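The Apprentice That Needs 700 Lessons

Olaia Paredes can put an apple in a bowl without thinking about it. Getting a pair of robot arms to do it takes most of her morning, and she is the one doing the thinking.

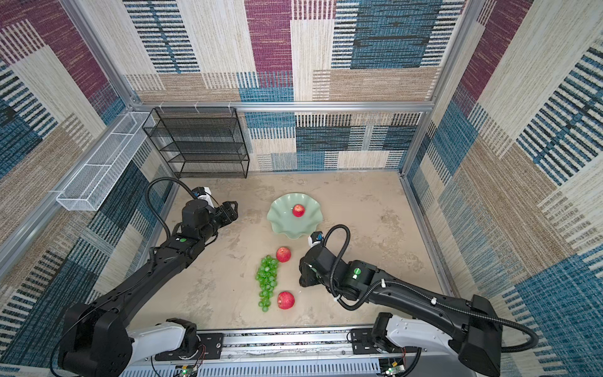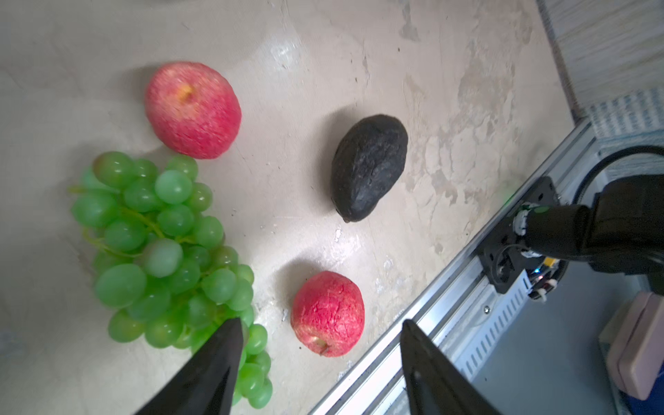

Fruit on a tabletop, at the arms and from the wrist.

Paredes works the arms by remote control for Trimik, a small outfit that sells what it calls "learning by showing." She moves, the arms move with her, and the whole business is recorded: the cameras, the joints, the opening and closing of the grippers. Then she puts the fruit back and does it again. The company says 200 of these demonstrations are enough for a simple task. Its own logbook for the fruit job stood at 2,141 when I visited.

I asked about the gap. "Simple is a sales word," Paredes said. She throws out any run where she hesitates, and she hesitates more after lunch. Grapes are the worst of it. A bunch never sits the same way twice, and a grip that was fine a minute ago now has hold of one berry.

Trimik's brochure promises that anyone can teach its system in 40 minutes. I'm anyone, so I tried. At the end of my 40 minutes I had 11 runs, four of which Paredes agreed to keep. She was being kind about two of them.

None of this means the method is a fraud. Copying a person does spare an engineer from writing out every motion by hand, and that used to take far longer. But the labor hasn't gone anywhere. It has moved to a chair and a set of controls, and it's paid by the shift.

Divside, a rival, plans to open a room of 700 such chairs in August. Its announcement uses the word "autonomous" nine times. I'd like to know what the people in the chairs will earn. The company hasn't answered that yet.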